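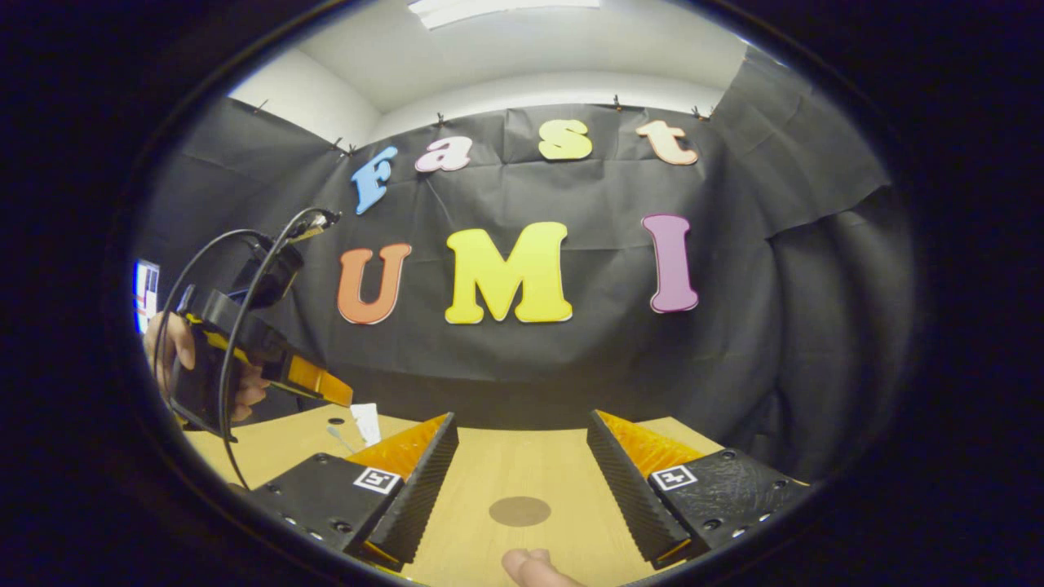 *Rückwand mit Schriftzug, Stand März 2022*

**Ort:** Gultach, kleiner Raum
**Betreff:** Stoff faltig, Buchstaben halten nicht zuverlässig
**Status:** offen

**Meldung**
Schwarzer Stoff wirft Falten, trotz Klammern oben. Moosgummi-Buchstaben "Fast" / "UMI" zum zweiten Mal neu geklebt. Das "F" hängt schief. Beim letzten Mal lag morgens das "M" unten. Bitte was Dauerhaftes, nächste Woche kommt Besuch aus Fudesau.

**Bisher probiert**
- Klebepunkte (Piltine, 16 mm): halten auf Papier super, auf dem Stoff zwei Tage
- doppelseitiges Teppichband: hält, zieht aber Fusseln und geht nicht mehr sauber ab. Nicht nochmal!
- Stecknadeln — durch Moosgummi geht, sieht man aber bei den hellen Buchstaben sofort
- Stoff im Januar gebügelt, Stufe 2. Nach dem Aufhängen wieder Knicke. Lag vorher gefaltet im Schrank, vermutlich daher

**Rückfrage Support**
Welches Material ist der Stoff? Etikett noch dran? Und ist unten etwas beschwert?

**Antwort**
Etikett rausgeschnitten. Fühlt sich nach Baumwolle an, bin aber nich sicher. Unten nichts, hängt frei.

**Vorschlag Support**
1. Stoff abnehmen, mit Dampf auf links, danach rollen, nicht falten
2. Oben sechs Klammern wieder dran, Stoff dabei seitlich auf Zug. Falls es nicht reicht: Klammern von Tanner nachbestellen, Packung mit 40 Stück
3. Saum unten beschweren, Bleiband oder Kette
4. Buchstaben mit Klett — Hakenseite auf den Moosgummi, Gegenstück auf den Stoff nähen. Nicht kleben
5. "F" bei der Gelegenheit gerade setzen, Farben bleiben wie sie sind

**Nachtrag**
Klett bestellt, Bleiband auch. Dampfbügler ist grad in Fudesau, muss erst zurück. Punkt 1 also später, Rest wartet drauf.

Nebenbei: der runde braune Fleck auf dem hellen Holztisch, gehört der da hin? Wenn nein bitte eigenes Tiket.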